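From: Jannik Mühlbauer
To: Irkula kitchen list
Date: 21 March 2020
Subject: Re: [irkula-kitchen] What goes on the noodle table

Nokuthula, all,

I promised a reply before the kettle boiled and then made two pots of tea instead. The table as it stands is below. Comments on my taste in mugs can go to Kleinschmidt, who chose them. 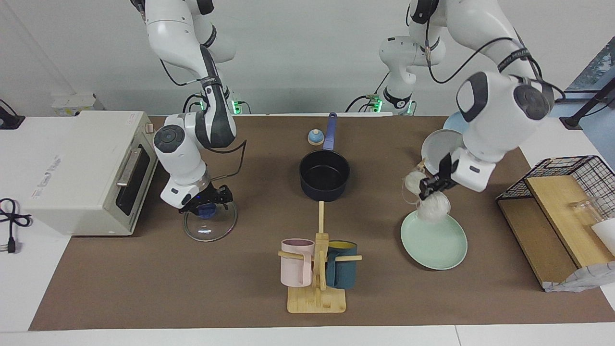
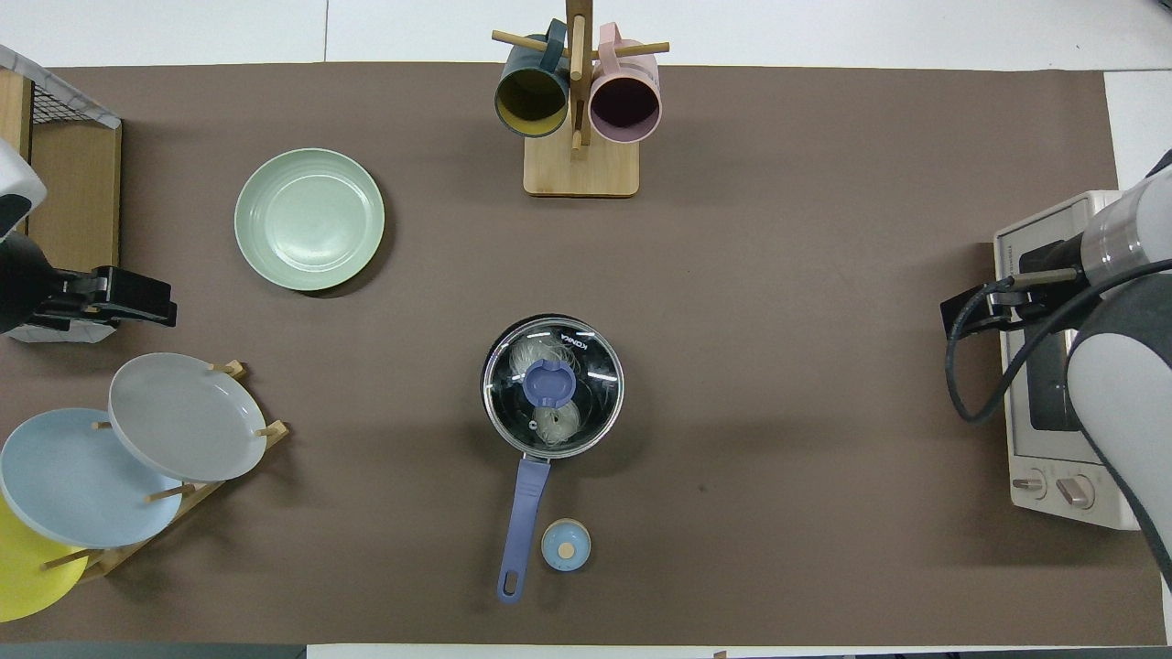 The noodle table, mug tree and toaster oven included in both.

Now to your points.

On 20 lines or fewer, as per list rules, Nokuthula Rampersad wrote:
> I still think the table is trying to be two kitchens. If the job
> is one person's noodles, you want a pan, a plate and somewhere to
> put the lid. What is the toaster oven for? And can we please
> settle whether the mug tree lives at the front or goes back in the
> cupboard, as I have now read 14 messages about it.
>
> Also the dish rack. Plates in the rack or plates on the table,
> pick one.

The toaster oven stays because it weighs more than my enthusiasm for moving it. I grant you it has nothing to do with noodles. It does do a decent cheese on toast, and there are people on this list who regard noodles as a side dish.

The mug tree I will defend. Two mugs, the pink and the dark teal with the yellow inside, and they take up less room on their pegs than they would standing about on the mat. Hinuvik's suggestion of hooks under the shelf was a good one, apart from the shelf, which we haven't got.

Plates: the green one is out for serving and the others belong in the rack. I don't see the contradiction. A rack with every plate in it is a cupboard with draughts.

Where I do give way is the saucepan. It's small — fine for one nest of noodles, optimistic for two — and the long handle wants to point away from whoever is walking past. I have caught it with a sleeve more than once. The glass lid is worth keeping, mainly so you can watch the water not boiling.

Still open: whether we buy the bigger pan from the Multent catalogue (349, before delivery, and I'd like to hear somebody say that aloud with a straight face), and who has the other tea towel. I had it in February. I haven't got it now.

Jannik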